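What counts as a "success" when you're logging pick and place runs?

posted by Memness

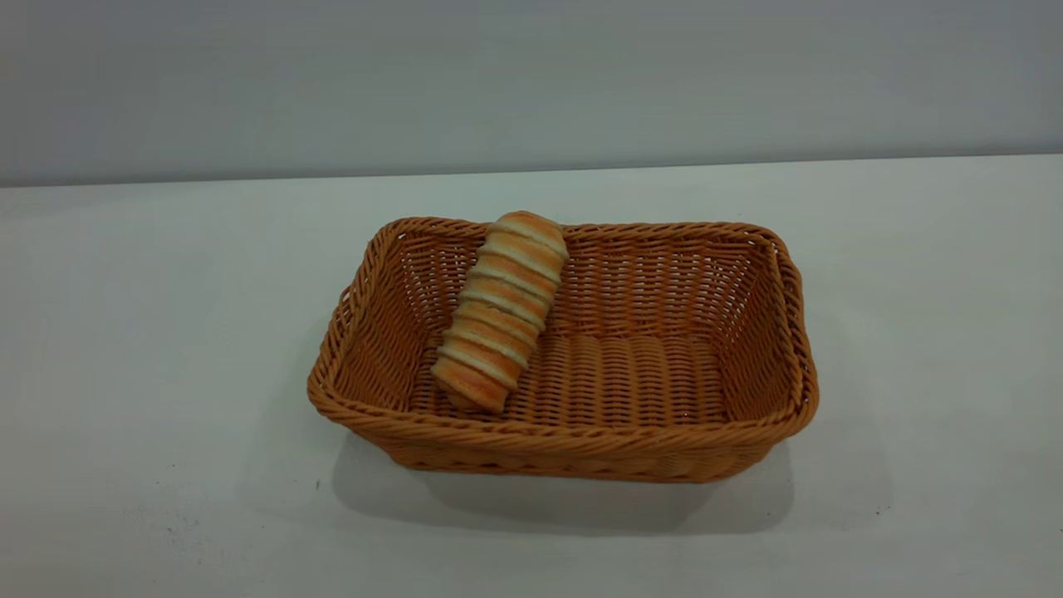 So I've been logging bread-into-basket runs for a couple months now and I still can't settle on a rule for the end state. If the roll is inside but one end is leaning up on the rim, do I mark it good? I've got 1,374 runs logged and I'm pretty sure I changed my mind somewhere in the middle (ugh). Is there a standard for this or does everybody make up their own?

Stoyanova
Write the rule down before you log anything else, and put a version number on it! Ours goes: object supported only by the container, arm fully clear, nothing moves for 17 seconds. Leaning on the rim is fine with us, lying flat is a separate column. And please don't go back and fix old labels in place. Save the original column and add a new one with the new rule, so you can still see what you decided back in December or whenever it was.

Gumer
in is in. i'd pass it

Iltisley
Depends what the bread does next. If somebody carries the basket off, a roll that pokes over the edge could get knocked out, so I'd want a height limit in the rule. Also have a second person label a batch without seeing your marks. We did that and argued for a whole afternoon over the word "inside."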